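The drawer project, part whatever this is

So I promised my sister I would write about something other than tomatoes this month, and I'm keeping my word, because the robot arm has pretty much eaten my evenings since May. Jacinto Becerra and I share a bench at the Tridura workshop (two buses for me, five minutes on foot for him, and he is still the one who shows up late), and we have been trying to teach the arm to open and close drawers. I had pictured something grander when we started, I admit. But drawers are hard! They stick, they sag, they have opinions.

Our practice piece is a little white metal cabinet, and we put a cloth under it to save the tabletop. I do mean to wash that cloth. The first week went almost entirely into approach angles, with me typing in numbers and Jacinto standing by the stop button, saying "slower" in the voice he uses on his dog.
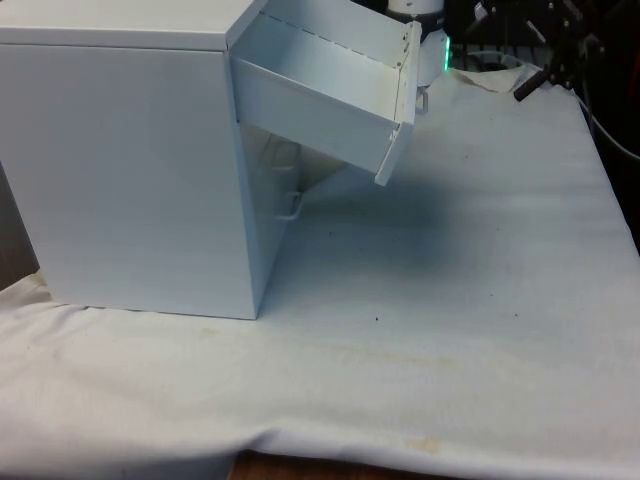
What finally got us moving was giving up on one big pull. I had written the motion as a single smooth sweep of 400 millimeters a minute, very pretty on the screen, and the arm would happily keep going long after a sensible person would have let go. Now it pulls a bit, checks the force, pulls a bit more – a lot like my grandmother with a stuck jam cupboard. The log for that version is 2775 lines long and I have read every one of them, some of them twice, with cold coffee.

Closing is still a mess. If the drawer isn't level, a straight push just jams it, so you need a small lift first, and the size of that lift is what we argue about. Eustaquio Lozano came by to borrow a clamp and stayed until past nine, drawing little triangles on the back of a receipt. His idea is to let the wrist go soft for the first part of the push and find its own way in. I'm going to try that next, once I have backed up run 704, which I am superstitious about.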